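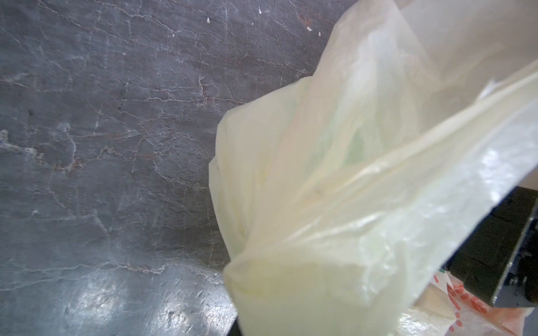

FOR IMMEDIATE RELEASE – 4/5/18

Moura shared workshop shows bag-sorting arm, built by members

Members of the Moura workshop will show Zisteo, a home-built robot arm that picks up plastic shopping bags, at the next open evening. Free entry. Doors at the side, not the front.

Zisteo was put together by Sigrún Toft and Dirceu Cordeiro over 20 weeks of evenings. Two-finger gripper, camera at the wrist, secondhand motors. Parts cost $91 not counting the motors, which were a swap.

"Bags are the worst thing you can ask it to grab," said Toft. "Thin, shiny, never the same shape twice. We started with blocks and got bored."

The arm has done more than 53 practice runs so far. Misses are still common and the team says so – work on the finger pads continues, and a second wrist joint is planned for August.

Visitors can bring there own clean bags to try. Any color, no paper please. Kids welcome with an adult.

Wiring notes and the parts list will be availble on the night, printed, while they last.

Press contact: Elaine Guerra, Moura workshop front desk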